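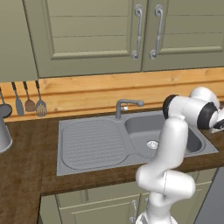
Finding out who lived in your house before you did is one of the nicest ways I know to spend a rainy month, and you really don't need any training to do it. I started with our old place on the hill at Celora, thinking I'd be done in a weekend, and I was still happily at it the following May! Begin indoors, with a notebook, and go room by room writing down what is old and what clearly isn't. Kitchens are usually the most altered room of all, so a gray double sink set into a dark brown wooden countertop goes down as a sink and a countertop, with a question mark beside the date until you find some paper to back it up.

## Start with the title

Take your lot number to the land registry and ask for the chain of title. Work backward from yourself, one owner at a time, and copy every name exactly as it's spelled, even the ones that look wrong (mine had the Politis family spelled 3 different ways, and I'd have lost them completely if I'd tidied it up as I went).

## Then the directories and tax rolls

Old street directories will often give you an occupation as well as a name. The tax rolls give the assessed value, and you want to watch for a jump. Ours sat flat for 14 years and then leapt to $1,270, which turned out to be the year the back wing went on. House numbers do change, so check the neighbours on both sides before you trust a match.

## Ask people

Put a note through a few doors, or up at the library. Marites Lacson, two houses down, had a shoebox of snapshots with our verandah in the background of half of them, and the colour of the old trim was plain to see in one.

## Keep it together

I use a plain binder with one sheet per owner, and a pocket at the back for photocopies. Write the source and page number on every sheet the same day you find it, and pencil your guesses so you can rub them out later.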